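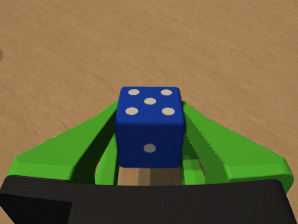
Five on the blue die.

Right, a little thread about our Tuesday board game evenings at the Tindlow library, seeing as so many of you asked after my last post (hello to all the new people, by the way, how lovely!)

We started in January with 3 of us round one table and a borrowed copy of ludo with half a rulebook. Mayuree Phuthong brought a lemon cake, and I do think the cake deserves more credit than the ludo for people coming back.

These days we have the upstairs room until nine, and a cupboard of our own, which I'm still rather giddy about. Tharun Kaimal has put labels on all the shelves. His handwriting is much better than mine.

If you're new to this sort of thing, please don't worry about knowing the rules. I've played the same farming game all winter and I still get the scoring wrong. Someone will always sit with you for the first go.

It's 50p on the door for tea and biscuits, and children come in free with a grown-up. Bring a game if you've got a favourite, though small ones are best as the tables are narrow.

Oh, and we could do with a decent jigsaw for the early arrivals! Mayuree has her eye on a 2,000 piece harbour one, but I'd say something smaller or we'll be at it till summer. Doors open at half six, come and say hello.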